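# The Planner Says Yes

Ask the people at Vetel what their software does and the answer comes quickly: it lets a robot arm plan its own way through clutter. Ask how often it does so without a person tidying up first, and the answer takes longer.

Vetel sells a planning layer called Povex. It takes in camera data, builds a map of whatever is on the table, and hands the arm a path that should miss all of it. The company's launch material in June claimed 500 plans without a collision. I went to its office in Deltadthorpe wanting to know what had been on the table for those 500.

Mostly boxes, said Algirdas Sepp, who wrote much of the planner. Boxes are easy. A box has flat sides and stays where you put it, and the software can wrap it in a simple shape and steer around that. Cables are another matter. So are clear bottles, which depth cameras tend to see through, and foil, which throws light back in ways no sensor enjoys.

Sepp is frank about this in a way the brochure is not. Povex has 12 settings for how much padding to put around an object. Set it low and the gripper clips things. Set it high and the planner decides that half the table is solid and refuses to move at all. "Then it says no path found," he told me, "and the customer says the robot is broken."

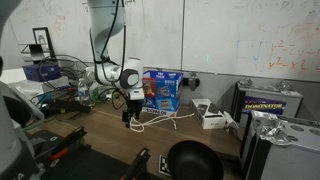

*The gripper hangs open over the tabletop, with a white cable tangled beneath it and a clear water bottle standing to the left.*

A tangled cable has no fixed outline, and its shape changes as soon as something drags one end of it. Povex handles this by marking the whole tangle as a lump and keeping away. That's fine until the job is to pick up the cable.

Kaja Uibo runs the test suite, and she is the person I'd want to hear from before buying anything. Her log holds 1,163 planning requests, every one with the settings saved alongside it. She began keeping it after noticing that failed runs were being restarted and the restarts counted as fresh successes. The launch figure, she says, leaves out any request the planner turned down. No motion, no collision.

That is a strange way to count. A parked car has a perfect safety record too.

Uibo's own measure is duller and more useful. She asks whether the arm reached its target on the first plan, with no setting changed and no object nudged by hand. She wouldn't give me her number for print - the company hasn't approved it - but she did say that it drops when the fiducial markers are covered and the software has to work out for itself where the table is.

The rival system from Prydderch makes similar claims and publishes even less, so Vetel is hardly alone. And there are real gains in Povex. Replanning used to take 15 seconds, long enough for Sepp to get up and stretch. In the current build I barely noticed the pause. The viewer that shows which objects the planner believes in, and where, is the best part of the package, and Vetel hardly advertises it.

I asked Sepp whether he'd put the refused requests into the next set of published figures. He said he'd like to. Uibo, at the next desk, said the column was already in the spreadsheet.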